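Bronuvora Two-Arm Bench: Set-Up Guide
Section 6. Recording cloth-handling demonstrations

Misura Documentation, August 14, 2019
5 min read

Complete Section 5 (arm homing and gripper check) before you start. This section covers recording a set of demonstrations with dark, soft garments. Light or stiff items are covered in Section 7.

6.1 Prepare the table

1. Clear the middle of the table between the two arms. Tools, tape, and cups go on the side shelf.
2. Put the garment for the current task in the middle. Garments waiting their turn may stay at the sides of the table, including under the arms, as long as they do not catch on a joint when the arms move.
3. Check that each arm cable hangs free along the outside of its arm. A cable that crosses the work area will show up in every recording.
4. Set the room lights to the level you plan to use for the whole set.

Caution: Keep hands out of the space between the arms whenever the arms are powered. Use the stop pedal before you reach in to fix a garment.

6.2 Start a recording

1. On the operator screen, open New Set and enter a task name. Use the same name for every recording of the same task.
2. Set the target count. The default is 300 demonstrations per garment type.
3. Move both leader handles to the rest position. The follower arms will match them.
4. Press the left pedal once. Wait for the tone, then begin.
5. Take hold of one end of the garment with one gripper. Leave the other end on the table until the first grip is firm.
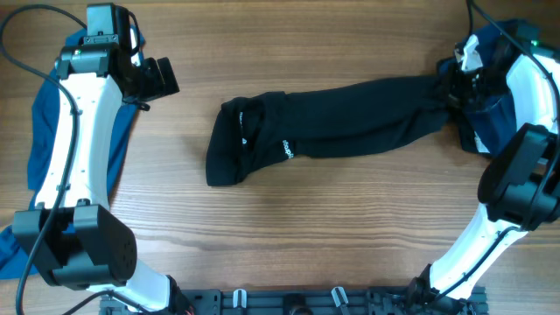 Bolberg: We teach new operators to stop for a moment after the first grip, and our sets got much cleaner once everyone did it. If the fabric slips during the stop, we throw the take out right there. I would put that in the steps.

The pause has been added as step 6.

6. Hold still for one second after the first grip. If the fabric slips, press the right pedal to discard the take and return to step 3.
7. Bring the free gripper to the other end. Close on the fabric only, with the fingertips clear of the table.
8. Raise both grippers together until the fabric between them is straight. Do not pull past that point. The wrist motors report a load warning at 77 percent, and takes with a load warning are marked for review.
9. Lower the garment, open both grippers, and return the handles to rest.
10. Press the left pedal to save.

Note: A take should run no longer than 28 seconds. Longer takes are saved but left out of training unless you change the limit under Set Options.

6.3 Vary the start

The model learns from the spread of starting positions as much as from the motion. Between takes, change at least one of the following:

- where the garment lies, left to right
- which end is closer to the operator
- how much of it is folded or bunched
- which arm takes the first grip

Change the garments left at the sides from time to time as well. Do not smooth them out. Wrinkled cloth in the background is fine, and a set recorded only on a bare table tends to fail on a busy one.

Dark fabric shows few edges to the overhead view. Where a garment has printing on it, record some takes with the print facing up and some with it facing down.
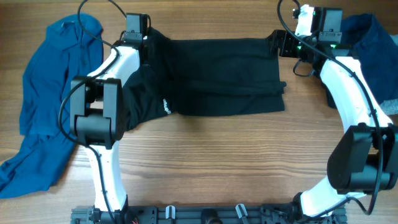
Figure 6-2. Black garment held between both grippers.

6.4 Check and label

1. Open Review and play each take at double speed.
2. Mark the take Good, Partial, or Reject. Use Partial when both grips were made but the fabric was not straight when raised.
3. Keep Partial takes. The Sivakumar trainer reads them as a separate class and uses them for recovery examples.
4. Enter the garment type from the list. Leave it as Other if you are not sure. A wrong type is harder to find later than a blank one.

Storage: The bench drive holds 800 takes at the standard setting. Copy finished sets off the drive before you begin another garment type. Recording stops without saving the current take if the drive fills up.

If a follower arm lags behind its handle during recording, discard the take, rest both handles, and repeat the gripper check in Section 5. Do not correct for lag by moving more slowly.

Continue to Section 7, Light and stiff items.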